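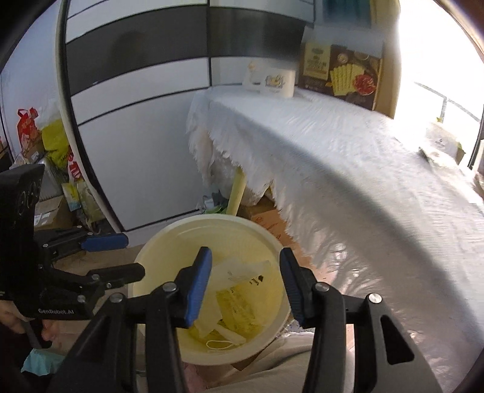

Skarach Review: A Court Records Tracker That Does Most of the Job

By Kristaps Avotiņš
15 Oct 2023

I cover criminal trials for a small news site, and most of my week goes to checking dockets. A hearing gets moved, a motion gets sealed, a sentencing date slips into March, and if I don't look that morning I find out from another reporter. Skarach is a subscription tool that watches court dockets for you and sends an alert when something new is filed. I paid for it myself and used it through two felony trials and the sentencing that followed one of them.

Setup

You enter a case number or a defendant's name, pick the court, and choose how you want to be told. Email and text are both offered. Case numbers worked every time. Names were less dependable. A search on a common last name in Nusbridge County brought back 296 results, and there was no way to narrow them by charge or by year. I ended up calling the clerk for the case number, the same thing I would have done without the software.

Once a case is on your list it stays there until you take it off. The basic plan lets you follow 20 cases at a time. The newsroom plan raises that to 200 and adds shared folders, so an editor can see what a reporter is watching.

Alerts

Alerts are the reason to buy it. During the first trial, an arson case, the jury sent out a note asking to hear part of a witness's testimony again. The note went on the docket that afternoon and the text reached me while I was getting coffee across the street. I was back in my seat before the judge came out.

The second trial went less smoothly. The defense filed a motion for a mistrial late in the day and I heard nothing until the next morning. Support told me that the court in question posts its filings in batches overnight, and that Skarach can't see them any sooner. That's a fair answer, but the sign-up page should say which courts work this way. It doesn't.

Sealed filings show up as a line with no document attached, and the tool labels them clearly. Canceled hearings are marked in gray and easy to miss on a phone.

Reading documents

Filings open in a built-in viewer. It handles short orders well. Long transcripts load slowly, and the search box inside the viewer only finds words in files that the court uploaded as text. Scanned exhibits can't be searched at all. I downloaded those and read them the old way.

You can highlight a passage and attach a note to it. Notes print in the margin, which was handy when I had to go over the victim impact statements with my editor.

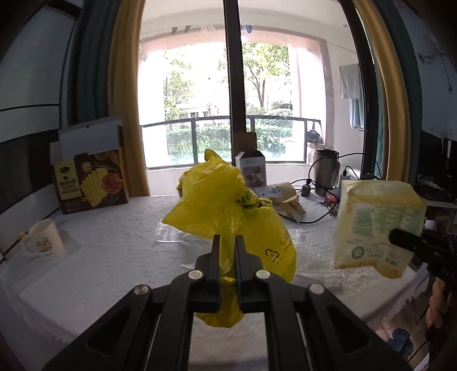 A knotted yellow plastic bag and a package with green text panels over a table with a white cloth.

Compared with the others

I used Malolura for a year before this. Malolura has the better name search and lets you filter by type of charge, but its alerts came once a day in a single email. For someone doing background research that may be enough. For daily trial coverage it was too slow for me.

Texier is aimed at law offices. It has calendar tools and billing codes that a reporter won't use, and the price reflects them. A paralegal I know likes it a lot.

Problems

The phone app logged me out several times, twice while I was sitting in a courthouse hallway with a weak signal. Logging back in requires a code sent by email. The web version never did this.

Juvenile and family cases aren't included. Neither are most municipal courts, so if your beat is traffic and misdemeanors you should check the coverage list before you pay.

Canceling has to be done by email. My request to drop from the newsroom plan to the basic plan was handled the next business day, with no argument.

Who should buy it

Reporters following a handful of serious cases will get their money's worth on the basic plan. Check that your courts post during the day, and get your case numbers from the clerk first. If you mostly search by name, Malolura is the better choice for now. I've kept my subscription and have the arson defendant's appeal on the list.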